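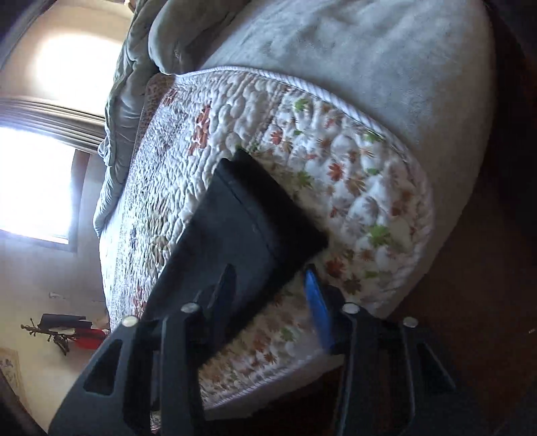 Pinça manual sobre a capa acolchoada do sofá, no dia aberto da Malley.

Visita à Malley em julho: vale a pena levar crianças?
Yulan Tian
Vi que a Malley volta a abrir as portas em julho, com demonstração das pinças manuais. Tenho dois filhos, de 7 e 11 anos. Deixam mexer em alguma coisa ou é só olhar? E é preciso marcar?

Sizwe Nkosi
Fui no ano passado. É preciso marcar pelo site, os grupos são de 30 pessoas e a visita das 10h esgota primeiro. A demonstração é numa sala de estar, com objetos de casa. Quem quiser pega na pinça e tenta segurar uma coisa – o meu filho repetiu três vezes. A parte falada dura cerca de 40 minutos e para o mais novo pode ser comprida.

Lizelle Mahlangu
Estacionamento péssimo, vão de autocarro.

Wian Baloyi
Só uma correção ao Sizwe: para escolas a marcação é por telefone. Para famílias é no site, sim.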